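Play kitchen hood and microwave: layout, stickers, shelf spacing
Forum > Workshop > Children's furniture > Modifications

a_eshun
I'm rebuilding the upper half of a wood play kitchen and want opinions before I cut anything. The hood and the microwave sit side by side with one vertical panel between them.

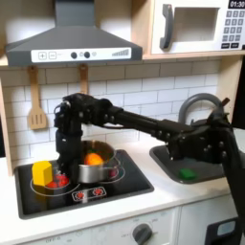 The question is whether to keep the panel or replace it with a narrower post. I want another 5 mm on the microwave side so the compartment takes a different insert later. The hood side has room to give. The panel is glued at the top and screwed at the shelf. I have not found a third fixing.

bednarik_r
Keep the panel. On these units it does most of the work against racking. Swap it for a post and the shelf under the microwave becomes the only thing tying that side together. A child leaning on the counter puts more load into it than you'd expect.

If you need 5 mm, take it off the microwave body. Mine was a plain box behind the door and I sanded the side in an evening.

cillurex40
Disagree. Racking is handled by the back if the back is a full sheet. What does yours have, Aba? If it's a sheet screwed every 100 mm, the divider is only holding up the top and a post will do.

a_eshun
Full sheet, but stapled. Spacing is irregular.

bednarik_r
Staples pull. I would not count that as a structural back.

cillurex40
Then screw it. Ten minutes and a box of 3 x 16. Still less work than reshaping the microwave.

azadeh_a
Separate question about the graphics. The hood strip has plus and minus buttons, two dots with small icons, and a bar graphic at the right end. Are those printed or stickers? I'm restoring a secondhand one and the strip is half gone.

a_eshun
Sticker on the hood. I can catch the right end with a fingernail. The microwave keypad feels printed. The 01:30 on the display I can't tell.

azadeh_a
Thanks. Did you find a replacement strip anywhere?

a_eshun
No. I was going to redraw it. The bars and the plus and minus are simple. The icons by the dots are faint and I haven't decided what they are supposed to be.

chrysanthi.ant
Lamp and fan, I'd assume, same as a real hood. Draw what you like. If you print on matte vinyl, laminate it. Unlaminated ink lasted until March on ours and then came off on a damp cloth.

Don't bother matching the gray on the hood exactly either. The strip is white, so all you need is a clean white base and a straight cut.

bednarik_r
Lamination adds thickness and the corners lift sooner. I brush on two thin coats of water-based varnish after the vinyl is down and run it over the edge.

chrysanthi.ant
Varnish yellows over white.

bednarik_r
Oil-based does. Water-based hasn't on mine.

lahcen_b
Back to the panel. Check the microwave door swing before moving anything. The handle is on the left, so if yours opens for real, measure the gap between handle and panel with the door shut. Mine had room for a finger on the plan and none after assembly. The handle stands out further than the door.

a_eshun
Good point, I was measuring from the door face. Handle clearance is tighter than I had it in the drawing.

Plan for now: screws in the back at 100 mm, divider stays, microwave body gets sanded. Cillurex, I know you'd do it the other way.

cillurex40
I would. Your staples are coming out either way, so at least you'll get a proper back from it. Predrill, the edge of that pale stuff splits.

azadeh_a
If you do redraw the strip, could you post the file with the overall length marked? I'll scale it to mine.

a_eshun
Will do once I've measured the strip off the hood.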